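Progress Report: Nestell Assembly Cell, Sandwich Station
Submitted by Hollis Delacroix, June 8, 2023
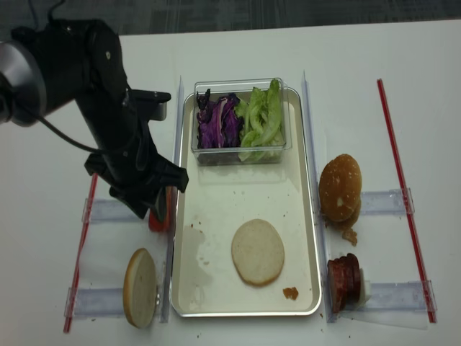 Figure 1. Station layout with tray, acrylic dividers and side holders. Gripper at the left side of the tray, by the tomato slice.

Scope of this period

Work covered the holder stations, the gripper fingers and the cable run on the arm. Software changes were limited to the pick heights and are listed at the end. The Gostdale cell was not touched and will be reported separately.

Holder stations

Each side station now uses two clear plastic holders on a thin red rod, one upper and one lower. The rods replace the taped blocks used since the Fladdale trial, which drifted after each wipe-down. With the rods pinned at both ends, a holder can be taken off for washing and put back without teaching the position again. Roswitha Eder checked the right station after 60 removals and found no shift she could measure with the feeler gauge. The left station has not had the same check.

The holders are set for slices and bun halves standing on edge. Bread thickness is still the main source of trouble. A thin bottom bun leans, and the fingers meet it high. We have ordered narrower holders from Zamora and will fit one pair before changing the rest.

Gripper

The finger pads were replaced at 2,000 cycles, as planned. The old pads had taken a set at the tips and were slipping on tomato. Finger alignment was reset with the arm parked over the tray, using the left divider as the reference edge. Closing force is unchanged.

Over the period we logged 331 picks with the new pads. Of these, 163 were tomato or meat slices and the remainder were bread. Greens are not included; they are picked from the clear container at the top of the tray and logged on a separate sheet.

Cable

The cable below the arm housing is run with a free loop. An earlier version was tied down too close to the joint and showed wear on the jacket. The present loop clears the joint through the full working range, but it needs to be looked at each time the wrist is turned past its usual limit. This has been added to the weekly check.

Cleaning

Crumbs on the tray and tabletop remain a nuisance. They collect below the buns and get under the holder feet, which lifts the holder enough to spoil a pick. The current routine is:

Brush the table before each run.
Wipe and dry the tray after each run.
Remove the holders and clean the rods at the end of the day.

Open items

Repeat the removal check on the left station.
Fit and test the narrow holders — delivery is expected before the end of June.
Lower the bottom bun pick height by 2 mm and log the result.
Order one spare set of finger pads. The last set is on the machine.

No change to the budget is requested for the next period.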